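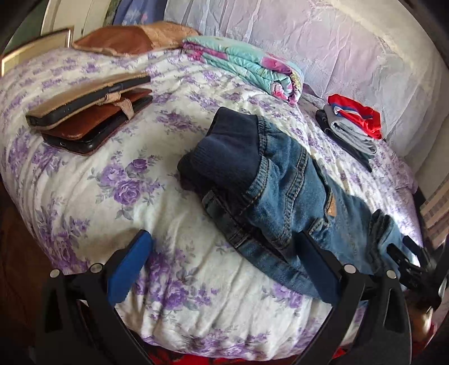 Kireck K2 Garment Steamer: Long-Term Review

Filed under: Home & Laundry / Fabric Care / Tested

Search reviews by product or brand

The K2 is a handheld garment steamer with a fixed water tank, a metal steam plate and a single-stage trigger. Kireck sells it as a replacement for an iron in small households. I bought mine at retail in March and have used it on shirts, denim, a wool coat, two sets of curtains and the top layer of bedding. These notes cover seven months of use, with some comparison to the Jatetti upright steamer it replaced and the Flillmont travel model I still keep in a suitcase.

Setup and water

The tank fills through a rubber-flapped port on the underside of the handle. The port is narrow. A kitchen faucet will overshoot it unless the flow is turned well down, so I use the supplied cup. The cup has a pour lip that drips at shallow angles and pours cleanly when tipped fast.

Kireck permits tap water. Mine is hard, and by week six there were white flecks on a navy shirt. I switched to a half-and-half mix of tap and distilled, ran the descaling cycle from the manual twice, and the flecks stopped. The cycle uses citric acid, takes most of an hour and has to be done over a sink. The manual specifies a solution strength in a table on the last page, in type small enough that I photographed it and enlarged it on a phone.

Heating and output

From cold, the ready light came on in 79 seconds, measured on the first day with a full tank. I repeated the test in October and the figure had not moved. The light is slightly optimistic. If the trigger is pulled as soon as it turns green, the first burst carries droplets. Waiting a little longer and firing the first burst into a towel solves it.

A full tank is enough for two shirts and one pair of trousers at a moderate pace. Output stays level until the tank is nearly empty, then falls off sharply with a sputtering noise from the pump. There is no low-water indicator. The Jatetti had a clear tank standing on the floor, and I miss being able to glance down at it.

The trigger has a lock for continuous steam. The lock is a sliding tab on the left side of the grip, placed where a right-handed user can reach it with the thumb. Teun Van Acker, who shares the workroom with me and is left-handed, found he released it by accident during long passes. He now holds the trigger down manually.

Results by fabric

Cotton shirts: Good on the body, fair on the plackets and collars. Steam relaxes the cloth but does not press it, and a collar that has dried folded needs an iron. I did not expect otherwise, though the box copy suggests crisp collars.

Denim: Mixed. Light creases behind the knee come out in two or three passes with the leg pulled taut. A hard fold line left by storage does not. Medium-weight jeans took me longer than a shirt of the same size, and the waistband held its creases throughout. Turning them inside out made no difference that I could see.

Wool: The best result of the group. A coat that had spent the summer in a garment bag was wearable after one tank. I held the plate a short distance off the surface and brushed the nap afterward.

Printed bedding: Adequate. Steaming a comforter in place on the bed removes the surface wrinkles and nothing deeper, and the filling takes up some moisture. Leave it uncovered for an hour before putting anything on top. For sheets, an iron or a prompt exit from the dryer is faster.

Curtains: Hang them first, steam from the top down. The upper rows are tiring with a full tank at arm's length.

Weight and handling

On my kitchen scale the unit reads 905 grams without water. That is acceptable for one shirt and noticeable by the fourth. The center of mass sits forward of the trigger, so the wrist does most of the work. The Flillmont is much lighter but holds too little water for anything beyond a shirt and a tie.

The cord exits through a swivel at the base. The swivel turned freely when new and has stiffened since, and the cord now holds a slight twist near the plug. Length is sufficient to work at a door hook beside an outlet. Curtains need an extension cord rated for the load.

The plate gets hot enough to mark synthetics if rested on them. There is no stand. Kireck supplies a heat-resistant mat, and the steamer lies on it on its side, where it leaks a few drops if the tank is more than half full.

Accessories

Three items come in the box: a fabric brush, a crease clip and a door hook. The brush snaps over the plate and stays put. The crease clip is supposed to squeeze a trouser leg against the plate to set a line, and on my unit the spring is too weak to do so. The door hook fits standard interior doors and scratched the paint on mine, so I put felt under it.

Yüksel makes a third-party press pad, a padded mitt worn on the free hand behind the cloth. It works better than the crease clip and protects the fingers. It should have been in the box.

Faults

One. In the fifth month the filler flap tore at the hinge. Kireck's parts desk sent a replacement under warranty after I emailed a photo and the receipt. The new flap is thicker. Fitting it required a small flat screwdriver and some patience with the retaining ring.

Verdict

Recommended for shirts, knits and wool, with softened water. Not recommended as the only pressing tool in a house where trousers need a crease. The Jatetti remains the better choice for curtains and for anyone with a weak wrist, provided there is floor space for it. I am keeping the K2 on the hook by the closet and the iron on the shelf above it.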